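Search this site Search Go

Open day at Drillstead, May 2019

The invitation said "textiles and household", which could have meant anything from a loom to a man selling tea towels. I went with Assunta Martinelli, who had driven 14 miles out of her way to fetch me and mentioned it twice before we parked.

Drillstead is one of those buildings where every corridor leads back to the coat hooks. We were handed a map. The map showed a different floor. By the time we found the right room the welcome talk was over and the biscuits had gone the same way.

Not much light where we came in, and everyone else seemed to be leaving at speed.
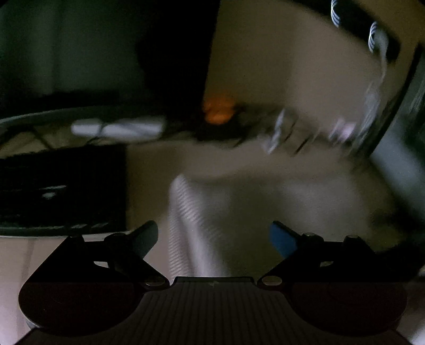 The cloth room

This was more like it. Gualtiero Greco was giving the talk on folding, a subject I had considered closed since childhood. He holds that stripes are the best teacher, as a crooked fold in plain cloth can be denied and a crooked fold in stripes can't. Assunta took notes. I have seen her airing cupboard and did not comment.

There was a good deal of handling to be done, and striped cloth does not stay flat for anyone. Left to itself it loops and crumples and looks rather pleased about it - I felt we had something in common.
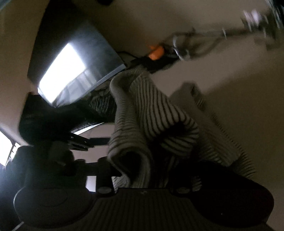

Off-white cloth with thin dark stripes, some way from folded.

We missed the Caruso stand entirely (the map again). The next open day is in September and Assunta has put our names down. I have asked for an earlier start, on account of the biscuits.

Contact us | Copyright Drillstead Open Days | Back to top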